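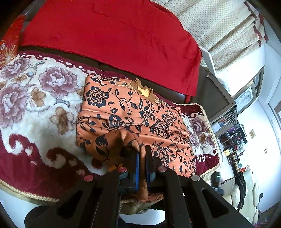
When does the winter textile program begin, and who can join in?

Sessions start in February and are open to anyone aged 12 and over, whether they have been sewing for decades or have never threaded a needle.

NOSETTI COMMUNITY SEWING PROGRAM RETURNS WITH MORE MACHINES, MORE TABLES AND A SECOND NEIGHBOURHOOD

The Nosetti Centre is delighted to announce that its winter mending and sewing program is coming back for another season, and that this year it will run in 2 neighbourhoods, with the Lundgren Street branch library opening its upstairs room to evening classes for the first time.

Last winter 262 people signed up, a good many of them after hearing about it from a neighbour or a cousin or somebody in the lineup at the grocery store, and between them they finished 2,170 pieces - hemmed trousers, patched snowsuits, cushion covers, zippered pouches, tea cozies and one very grand set of velvet theatre curtains that took up the whole of the back hall for most of a month.

"We had people come in with a bag of torn mittens and go home with plans for a quilt," said Léonie Deschamps, program director at the Nosetti Centre. "I've been teaching sewing a long time and I still get a little thrill when someone turns their first pouch right side out and the corners are square. We can't wait to get the kettle on and start again."

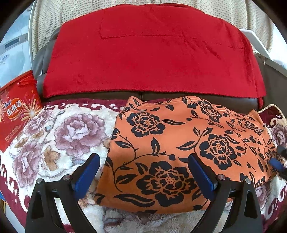

Orange pouch with a black floral print, on a rose-patterned fleece blanket.

Beginners will start with straight seams and simple pouches before moving on to zippers, linings and quilted panels. The intermediate group will work on garment repair, including the dreaded parka zipper, and there will be a drop-in table at both locations for anyone who would just like some company and good light while they finish a project of their own.

Local notions supplier Vosteo is donating thread, needles and batting for the season, and Alomix has kindly serviced all of the Centre's sewing machines over the fall.

"My mother mended everything at our kitchen table, and I'd love to see more of that," said Bastien Picard, owner of Vosteo. "If we can take the cost of thread out of the picture for a family, we're very glad to do it."

Classes are free, with 201 places available across both sites. Evening sessions begin at 6:30 p.m. Registration is at the Nosetti Centre front desk or at the Lundgren Street branch, and donations of clean cotton and fleece remnants are welcome at either location.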